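Wanted: music reviewers for the monthly roundup

I've been writing up new electronic releases on Plenano for ages now, mostly on my own, mostly at the kitchen table after midnight, and I can't keep up any more. The promo inbox had 400 unopened emails in it when I looked this morning. So I'm after two people who love drum and bass, dub, garage or anything in the neighbourhood, and who'd like to write about it with me!

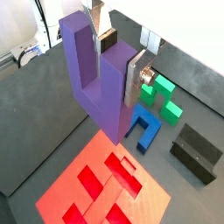

What you'd be doing

Each month you'd pick a handful of records (singles, EPs, the odd album) and write a short paragraph on each one. I'm not fussy about style. If a bassline made you pull the car over, tell me that. You'd also get first dibs on the label features, and I've got Urance and Shokri lined up for those, both with stacks of new music on the way. 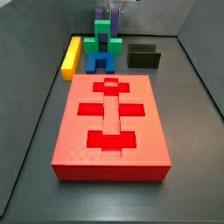 Desby wrote in after the last callout to say the hardest bit was keeping each review under 100 words, and that having a favourite label to start with made the first month much easier.

I'd go along with that. Start with what you know and wander off from there. I've done 33 of these roundups and I still begin with the labels I'd buy from anyway.
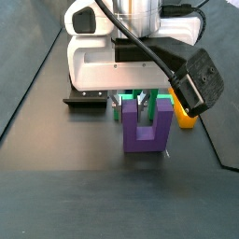 Is it paid?
There's a flat $59 a month, plus all the promos you can listen to. I wish it were more, and if the ads pick up it will be.

How to apply

Send me a review of any release that's come out since January, plus a few lines about what you've been playing lately. You don't need to have been published anywhere. Mixes are welcome too, though I'm nearly always behind on listening, so give me a bit of time to reply. Get it to me through the contact page by Saturday, June 13, 2020, and put your favourite label in the subject line.

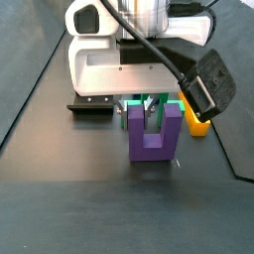 Plenano monthly roundup: reviewers wanted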